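Search the Callach guides Search Go

Setting up the Covow arm for the dishwasher rack task

These steps set the gripper for the rack task in the Urnine kitchen simulation. Do them in order, and again after any change to the arm or gripper model.

1. Load the kitchen and set the physics rate to 2000 steps per second. Lower rates let thin wires pass through the finger pads.
2. Home the arm and zero the gripper. Both fingers should report the same position.
3. Set the gripper opening to 80 mm and the closing force to the lowest value.
4. Switch to the wrist view and move in slowly until you are looking down the length of the rack.

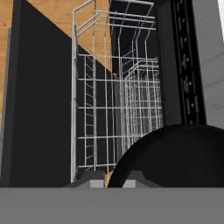
2 min read

Check the wrist view before closing on anything. The body of the gripper should lie as a flat grey band along the bottom, with the two light grey pads on its top edge, one each side of centre. The white wires should be easy to pick out against the dark inside of the dishwasher. If the band is tilted, the wrist mount has loaded with the wrong rotation. Reset it and go back to step 2.

5. Pick a single wire and close until contact is reported. Raise the force in small steps. Ours held at roughly 6 N.
6. Pull back 2 cm and stop. If the rack jumps or shakes, lower the joint stiffness and repeat.
7. Save the settings under a new name. Keep the old file until a full run has gone through.

A finger that drifts after saving usually means the zero was taken with the gripper under load. Open it fully and zero again.

Last updated June 14, 2021

Related
Mwakyusa gripper: replacing the finger model
Drawer and door limits in Urnine
Wrist view calibration

Contact | © Callach | Back to top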